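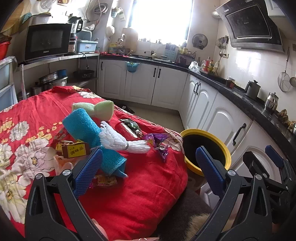
The kitchen, with the red cloth on and everything still to be sorted.

Haruna Sasaki had promised the others a number by four o'clock, and at a quarter past two she still had three numbers, none of which she liked.

She had spread the papers along the bench at the Sellevach hall, holding down the corners with a sugar bowl and her own reading glasses, which meant that every time she wanted to read something she had to let go of a quote. There was the quote from Restis for two pairs of grippers. There was the quote from Restis for four pairs, which was cheaper by the pair and a good deal dearer altogether. And there was a handwritten page from Dougal Baird, who had been mending farm machinery up the valley since before she was born and who believed, warmly and at length, that you should never buy a thing new if you could buy the parts for it.

"You'll want spare pads," he said, coming in with the cold on his jacket. "Whatever else you buy, love, you'll want the pads. The arms will see us all out. It's the rubbery bits on the end that go."

"Are they rubber?"

"I've no idea what they are. I know they go."

She wrote down pads, and then, after thinking it over, underlined it.

The scheme had looked so sensible in September. The town had a little money left over from the old cannery fund, and Skukeo, the outfit down on the coast that was teaching machines to tidy houses, would pay by the hour for good clean recordings of people doing ordinary chores with grippers in their hands. You picked up a scrubbing cloth, you put it in the bin or the basket or wherever it belonged, and somewhere a long way off a machine got a fraction less hopeless at the same job. Golshifteh Vahidi had read the terms aloud at the meeting, in the voice she used for seed catalogues, and by the end of it half the room had been ready to go home and empty their cupboards.

What the terms left out was how much gear you needed before you earned your first dollar. Grippers, naturally. Chargers for the grippers. Storage, because an hour of somebody clearing a table took up more room than Haruna's entire collection of family photographs, christenings included. A case to carry it all in, and insurance, and petrol, since the kitchens people had offered were strung out along forty minutes of bad road.

"Tell me what Jean said," said Dougal, who had sat down and was eating the sugar.

Jean MacKinnon had said buy four pairs and be done with it. Jean had run the school bus for most of her working life and held that anything you owned only two of, you really owned one of, the other being always in the shop. Senga Tosh had said buy two, and put the rest aside for when the two turned out to be the wrong sort. They had argued about it across Haruna's own kitchen table, very politely, with a great deal of passing the scones, and afterwards each of them had rung her separately to say that the other had a point but shouldn't be encouraged.

"And what do you say?" asked Dougal.

Haruna took her glasses off the corner of the Restis quote, which curled up at once like something asleep. She thought about the picture Golshifteh had sent round, the flowers on the cloth and all those bright bits of wrapper and the white mop yarn heaped up together, and the blue pads reaching in. It was such a homely muddle. She had looked at it for longer than she'd meant to, and what she had thought, if you wanted the truth, was that she would like to have a go.

"Negussie has a set they'll rent," she said slowly. "Two pairs, nine weeks, 414 dollars. It came in this morning and I didn't put it with the others because it wasn't buying."

Dougal stopped with a sugar lump halfway. "With pads?"

"I'd have to ask."

"Ask," he said. "Ask how many, and ask what they want for extras, and get it in writing. Then ring Jean first, because she'll be crosser, and ring Senga while you've still got your courage up."

So Haruna put the kettle on — it seemed the kind of call you ought to make with a cup of tea beside you — and found a clean sheet of paper, and wrote Negussie at the top of it, and under that, in capitals, PADS. Then she dialled, and while it rang she moved the sugar bowl out of Dougal's reach.

Contact the editors | © Sellevach Stories, all rights remain with the authors | Back to top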